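Color Takes Over the Old Ingvarsson Showroom

FUSACH - The former Ingvarsson furniture showroom on the north side of town has its lights back on, and what lights they are! Skirent, a walk-through show of colored light on plain gray and white surfaces, opened this month in the three connected rooms where dining sets and recliners used to be, and it will stay up through the end of December.

The idea is simple. Large smooth shapes, some of them low and curved, others tall and nearly flat, have been set around the rooms and painted in a handful of quiet shades. Nothing on them is printed or patterned. All the color comes from 28 lamps, most of them small, tucked along the baseboards, up in the old display tracks and in a few cases behind the shapes themselves. Walk a couple of steps and a gray curve that looked like nothing much suddenly has a bright line down it. Walk back and the line slides off again.

It sounds like a small thing to build a whole show around, and for the first minute or so it is a small thing. Then your eyes settle. The first room is kept dimmest, and people coming in from the parking lot tend to stop just inside the door and wait there, which causes a bit of a traffic jam on busy evenings (the staff at the door are very patient about it). By the time you reach the second room you start noticing that the white walls aren't white at all, and that the shadows have colors too.

Around 220 people came through on opening night, a fine turnout for a building that has been dark since the furniture store moved out to the highway. The line ran past the loading dock at one point. Plenty of visitors went around a second time, and a good many children went around a good deal more than that.

The third room is the favorite so far. It is the old mattress department, long and low, with the original carpet pulled up and the concrete sanded and sealed. The lamps in there change very slowly, so slowly that it is hard to catch them at it. Benches run along one wall, and they are worth using. Sit for ten minutes and the room you came into is gone, with a cooler or a warmer one in its place. One bench faces the windows, which have been covered from the inside with a thin white fabric, and in the late afternoon a little daylight still comes through and mixes with everything else. Anyone with a free hour at about that time of day should take it.

The shapes were made by Florov, the cabinet shop two blocks over, which also built the benches and the low ramp between the first and second rooms. The shop normally turns out kitchens and built-in shelving, and this was its first job with almost no straight edges in it. The curved pieces were sanded, sprayed and sanded again until the reflections ran clean, and the difference shows. A rough patch would break up the light, and from where we stood there wasn't one to be found.

Some of the showroom's past has been left in place, happily. The big brass handles are still on the front doors, the word "Lamps" is still painted over the archway to the second room, and the sales counter is now the coat check. Longtime Fusach residents will enjoy picking out where things used to be. The writer's family bought a sofa more or less on the spot where the tallest white shape stands now.
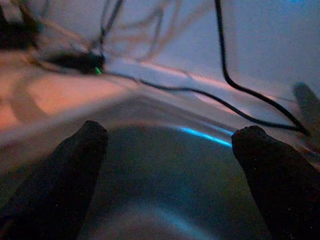

ARTS & EXHIBITS

The close views are where Skirent gets really good. A streak of cyan runs on a slant across smooth dark gray, so vivid that it looks lit from within, while off to the left the surface warms up to a pinkish orange. Farther up, pale lavender-white drifts toward blue, with a thin line of pink laid along the ridge between the light part and the dark. Lean in on the gray for a while and there are soft reflections all through it, and a faint bluish tint down low that is easy to miss the first time past.

Visitors are welcome to get near the shapes but are asked not to touch them, as fingerprints show up fast on the darker finish. Photos are fine without flash. Phones do struggle a little with the dim first room, so save the battery for the other two.

The show is open from noon to 8 p.m., with last entry at 7:30. Admission is $4, and children under six get in free. Tickets are sold at the door only, cash or card. Strollers fit through all the doorways, and the ramp makes the whole loop step-free. Parking is in the old customer lot behind the building, entered from the side street; the spaces out front are still signed for furniture pickup and the signs are still being enforced.

A quiet hour with fewer visitors at a time is offered from 11 a.m. to noon on the first day of each week's run. Ask at the coat check for a spot on the list. The check also has a short printed guide with a floor plan and the names of the paint colors, for those of us who went home wanting to repaint the hallway.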